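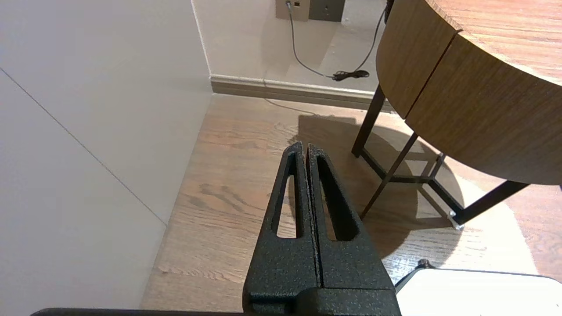 What is changing in our workrooms?

From April, part of the picking up, holding and putting down that staff now do by hand will be shared with robotic grippers. The change covers the Grekdale rooms first. Checking, customer contact and final sign-off stay with people.

Which tasks move to the grippers?

Repeated handling of light items: paper, flat packaging and small goods. Items heavier than 700 grams stay manual in the first stage. Anything with glass or liquid in it also stays manual.

Frequently asked questions: automation at Noramora

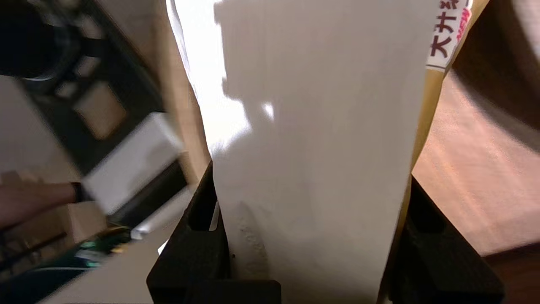 Senga McIver

Can a gripper hold paper without damaging it?

A two-fingered gripper holds a sheet by pressing on it from both sides. Paper that already has creases in it can be handled, but it is harder to place squarely than a stiff box. The pressure setting is stored per item type. If you find fresh marks on stock, put it aside and log it under "handling" with the item code.

Will people and grippers work in the same space?

Yes, at some benches. Wristbands, watches and rings may be worn at shared benches provided they sit flat against the skin. Loose sleeves must be rolled above the elbow. Reach in only when the status light is green.

Are any jobs being cut?

No positions are being removed in this stage. The 26 handling staff at Grekdale keep their current hours and pay grade. Fourteen of them will be trained as bench operators, with the rest to follow if the second stage is approved. That decision has not been made.

What does a bench operator do?

Sets out the items, starts the run, watches for missed or crooked holds, and corrects them. Operators also record stoppages. A stoppage shorter than five seconds is logged by the system and needs no entry.

Is my own speed being measured?

The system records gripper cycles and stoppages per bench. It does not record names. Sorcha Urquhart holds the full list of data fields and will send it on request.

How long is the training?

Two half-day sessions, paid at your normal rate. You then complete 200 supervised cycles before working a bench alone. A Saturday session is available for part-time staff.

Who maintains the equipment?

Vemow services the grippers and Ortner supplies the control software. Staff should not adjust finger spacing or replace finger pads. Floor cables must be kept clear of table legs and walkways. Report a loose plug to Niall Lamont.

Can I ask to stay on manual work?

Yes. Put the request in writing to your supervisor before training places are assigned. Requests on medical grounds go to Agnes Dow and are dealt with separately.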